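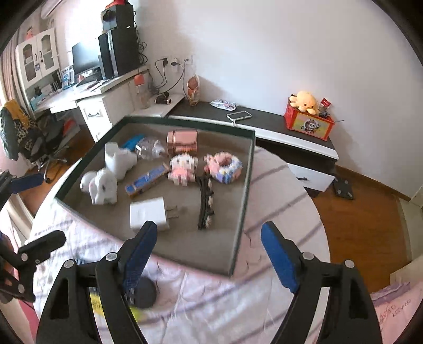
The drop tray is an old idea. For most of the last century it lived by the front door and held keys, loose change and a pocket watch. In small apartments it has moved to the bedroom, and what it holds has changed. Pull one out now and you are likely to find a charger plug, a water bottle, a couple of figurines and something made of tiny plastic blocks.

The shallow kind with a dark rim and a felt bottom is the one most people buy. Felt keeps ceramic from chipping and stops round things from rolling. It also collects lint, and a gray felt hides that better than a black one.

For this story we asked tenants in Mokcombe, a block of 254 rental apartments on the east side of the city, to show us what they keep in theirs. Most of the units are one room with a kitchen along the wall. The typical floor plan is 263 square feet. A bed takes up a quarter of that, so the bed also serves as the sorting table, the folding table and, on some evenings, the dining table.

The method in most of these rooms is the same. The tray goes on the bed, on top of the sheet, and everything without a home goes into the tray. Then it gets sorted. Block-built toys are the biggest category for many tenants. The sets are cheap, they take an evening to put together, and once they are done they have to go somewhere. A Hello Kitty in pink and white blocks will stand on a shelf. A ring shape or a long flat strip won't stand on much of anything, and those are the pieces that stay in the tray for months.

Ceramics come next. A white boot-shaped planter is a common gift and an awkward one, too small for most houseplants. One tenant grows a single succulent in hers from spring to October and keeps pens in it the rest of the year. Small animal figurines, elephants in particular, turn up in room after room. They get laid on their sides in the tray and they travel fine that way.

Then there are the things that don't belong in a tray at all. An empty plastic bottle should go to recycling. A power adapter should be with its cable. Annamalai, a home storage shop two streets over, sells cable pouches for $4 and says they are its best seller in August, when leases turn over. Metal canisters are worth keeping if the lid is tight. Rose gold was everywhere a few years ago and plenty of those tins are still in use for tea, hair ties or batteries.

The other surface that fills up is the low cabinet against the wall. It is the natural landing spot for a phone, a snack wrapper and whatever soft toy came home most recently. Plush toys do better on top of a box than squeezed beside one, and an octopus will sit on nearly anything. The floor in front of the cabinet usually ends up with the bathroom scale, which has no good place in a studio. Under the bed works if the bed has legs.

Plilteritz, which makes the felt-lined trays sold at Annamalai, offers them in two depths. The shallow one is better for sorting. The deeper one holds up to 100 small items, according to the label, and that is too many to look through on a weeknight. Isov makes a similar tray with a removable liner that can be hand washed in cold water and dried flat. It costs a little more.

Tenants who have kept the habit going empty the tray once a month. Planters and figurines go back to the windowsill, the block toys go into a drawer or to a friend's kid, and the sheet goes in the wash.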